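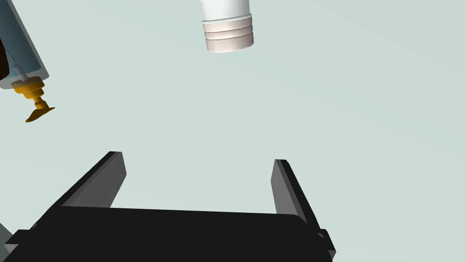 Hsiu-ying Chien told us in April that she thought the evening bus would be full within a month if we simply ran it an hour later, and she asked that her view be put at the top of this report, ahead of ours. We have done so. We don't share it, at least not on the numbers we have.

Progress report to the Rastaletti Fund
Drinden Evening Bus, second period

Summary

The bus ran on every night it was meant to, apart from 7 nights lost to a gearbox fault and a closed road. It carried 1,431 riders. The application promised a good deal more than that, and we would ask the Fund to read the rest of this report with the promise in mind.

Ridership

The total looks better than it is. It counts boardings, so a person who rides out and back is in there twice. Our survey cards came back from 89 riders, and 53 of those said they already had another way to make the trip, usually a lift from someone in the house. That leaves a small group for whom the bus is the only way home from work or from the clinic. Those riders are glad of it, and several wrote long notes on the back of their cards. We don't think a stack of kind notes is proof that the route works, and we haven't quoted them.

The cards have their own problem. They were handed out by the driver, so people who tried the bus once and gave up never saw one. Next period we want to put them in the grocery store and the library as well. Expect the results to be less friendly.

The route

The loop through Sani was added after the first period because the town council there asked for it. It makes the full trip longer and picks up very few people. The council says riders need time to get used to a new stop. That may be so, but the same thing was said about the stop by the old mill, and we dropped that one in the end after paying for a shelter. We would like to set a date now for deciding on the Sani loop and then stick to it.

As for running later, the last trip of the night is already the emptiest. Ms. Chien's answer is that it's empty because it leaves just before the second shift lets out. She could be right. A short trial would settle the matter better than another meeting, and we have asked the bus company for a price.

Booking by phone

We paid for the Zirnum booking service on the understanding that it would cut down on wasted stops. So far most riders don't book. They stand at the stop and wave, as they always have, and the driver picks them up. The people who do book tend to call the office, where a member of staff types the booking in for them. We can't see that this saves anything. The contract runs to the end of the next period and our present view is that it shouldn't be renewed unless use picks up a great deal.

Money

Spending is within the grant. Fuel came in under budget, mostly thanks to the nights we didn't run, so please don't read it as a saving. Repairs came in over. The gearbox has been fixed and the garage says it will last, though they said that the time before too.

Still open

The price for the later trip hasn't come in. The county has not answered our letter on sharing the cost of the winter service. We have no figures yet on whether clinic visits in the evening went up, and the clinic has warned us that its own records may not be able to show it. If they can't, the health goal in the application should be taken out, and we will send the Fund new wording for that page.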